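Trillgate Support > Tickets > Handheld gripper set, left unit
Subject: Left gripper loses tracking at start of recording, then comes back
Opened by: Philomena Gyamfi, Enusside
Assigned to: Mariama Asante
Status: Solved
Priority: Normal

Philomena Gyamfi, 9:10 am
Good morning. We have one set of the handheld grippers, left and right, with the chest holder and the screen. The set worked well until September. Now the position of the left gripper jumps during the first seconds of a recording. The right one is good. After the jump, the left one is tracked again, but the start of the recording cannot be used.

What I tried already:
- Restarted the recorder. No change.
- Cleaned the marker cube on both grippers with a dry cloth. No change.
- Changed the left and right cables at the hub. The problem stays with the left gripper.

The light on the left cube is green all the time. The log says "E401 pose rejected, left" and after a while "pose accepted". I did not find code 401 in the manual. Is it possible to get an explanation?

Mariama Asante, 9:48 am
Hello Philomena, thank you for the clear report. E401 means that the recorder sees the markers but the result does not agree with the saved calibration, so it refuses the position. The green light only tells that the gripper has power and is connected. It says nothing about the calibration.

Please tell me three things. Which calibration file is loaded for the left gripper? Was the cube ever removed from its base? And how does the operator hold the grippers when the timer starts?

Philomena Gyamfi, 10:25 am
The loaded file is left_frimpong. Frimpong is the name of our first profile, from the day of installation. I asked my colleagues about the cube. It was taken off once, to change the inner pad of the jaw, and it was put back with the same screws. I did not know this when I opened the ticket, sorry.

About holding: the operator stands, keeps both grippers in front of the body, and starts from there. We do a short trial every time before the real task.

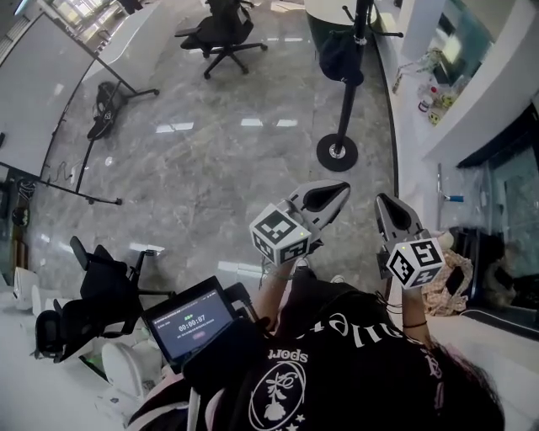 I made four such trials this morning with the same operator. In all of them the error came in the first seconds. When she turned the left hand slowly so that other sides of the cube came toward the camera, the log changed to "pose accepted".

Mariama Asante, 11:02 am
This helps a lot. If the cube sits a little turned on its base, one side can give a wrong result while another side still passes the check. I would not trust the accepted part of the recordings either, until the offset is measured again.

Please do this in order:
1. Stop the recorder and disconnect the left gripper.
2. Loosen the screws of the cube. Do not take them out.
3. Press the cube flat against the base and tighten the screws crosswise, by hand.
4. Connect the gripper again and wait for the green light.
5. Open Drilley, choose "Cube offset", then "Left", and collect 100 samples. Turn the wrist slowly, so all visible sides of the cube are used.
6. Save under a new name. Please keep the old file, I want to compare.

Philomena Gyamfi, 1:15 pm
Steps 1 to 4 are done. One screw was clearly less tight than the others. In Drilley the sampling stopped at around 60 and showed "motion too fast". Do I have to start from zero, or can I continue?

Mariama Asante, 1:22 pm
You have to start from zero. Please put the elbow on a table during the sampling, it makes the hand more calm.

Philomena Gyamfi, 2:05 pm
With the elbow on the table it went well, 100 of 100 samples accepted. I saved it as left_frimpong_2 and loaded it. Then we repeated the trials with the same start position. No E401 in the log, and the left gripper does not jump anymore. Both calibration files are attached.

Mariama Asante, 3:30 pm
I compared the files. The old one and the new one differ by a small rotation and almost no shift, so it fits with a turned cube. Please mark the recordings made between the pad change and today and do not use the left hand from them. I will add E401 to the error table of the manual. After the next pad change, please run "Cube offset" again, also when the screws look fine.

Philomena Gyamfi, 3:41 pm
Understood. I wrote it in our maintenance list next to the pad change. You can close the ticket, thank you for the quick help.

Ticket closed by Mariama Asante, 3:44 pm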